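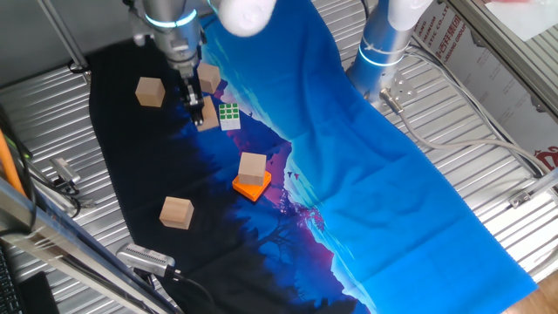 February | By the Rerkdale press desk

RERKDALE ADDS PRINTED CLOTH MATS AND PLAIN WOODEN BLOCKS TO TUNDIS TABLETOP RANGE

Rerkdale has extended its Tundis range of tabletop activity supplies with 2 product lines: printed landscape mats and unpainted wooden cubes. Both ship from the Marino warehouse beginning Saturday.

The landscape mat is a single printed cloth. Its design runs from blue through a purple mountain range to a dark area of trees, with small birds near the slopes. The cloth is supplied folded and may be used on flat or ribbed tabletops. Creases from folding do not affect use.

The cubes are pale, natural-color wood and carry no markings. They can be stacked directly, set out as a stepped staircase or combined with other small items, such as a Rubik's cube.

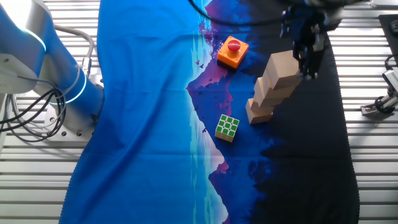

Availability

The first production run is 3000 mats. Cubes are packed in cartons of 672 for schools and clubs. Orders are handled by Jeser, the range's distributor.

This site uses cookies. By continuing to browse, you accept our cookie policy.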